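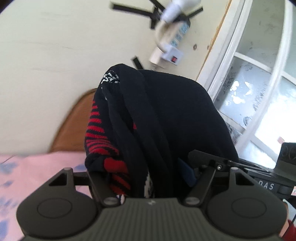 Clothing and Linen Support, Stusturby house: progress report to Calmont, November

Prepared by Siobhán Madigan

Where we are

Your grant covers folding and storage help for residents at 60 beds. We have reached 38. The quarterly plan had us finished by now, and I don't think the plan was ever realistic. It allowed 12 minutes a bed, a figure borrowed from the Sallent site, where everyone has a wardrobe.

Knitwear is the slow part. A dark navy knitted garment with red stripes and a bit of white pattern takes far longer than a T-shirt, and the heavy ones slump if they're stacked more than a few high. The Cuevas folding guide says to roll them. I tried it for a week and went back to folding flat.

What the rooms look like

Most residents keep their folded clothes on the bed, against the wall. In one room it's a navy stack with red and black plaid showing at one side, in front of a brown padded cushion, on a pink floral sheet. Tidy enough, but the pile has to move every night, and I doubt it goes back folded.

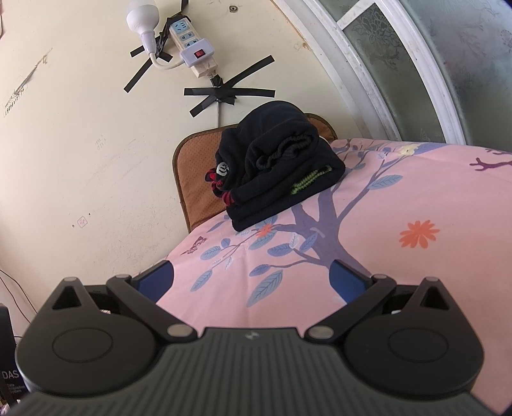
Spending and what I'd change

We have spent $958, nearly all of it on shelf liners and labels. The labels have made no difference I can measure. I'd sooner put the remainder into under-bed drawers and drop the colour coding altogether. Please let me know before the next order goes in.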